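Room to Hang a Coat

The former seed warehouse at Gomthorpe was built for storage, and for many years its visitors had nowhere to put a wet mackintosh. Vasstead, which took on the lease in April, has given the entrance and its fittings the same attention as the working floor beyond.

The building offers 925 square metres under a metal roof. The beams and conduits have been left exposed, the walls painted white and long LED fittings hung beneath the ceiling. Against this plain setting the black metal coat rack has a certain presence, its curved arms spreading like branches from a central pole, each hook finished with a ball tip and a second ring set lower down.

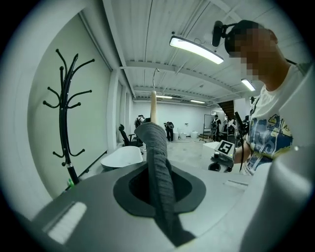

Samira Haddad would have preferred a row of pegs along the wall, remarking that a standing rack must be loaded evenly and that winter coats seldom are. Her view was noted when the furniture was chosen, and a wall rail remains under consideration for the rear corridor.

The freestanding model was favoured for the ease with which it may be moved when the floor is cleaned. Users are asked to hang heavy garments on opposite sides and to keep the lower hooks for bags and scarves. Umbrellas are left in the porch.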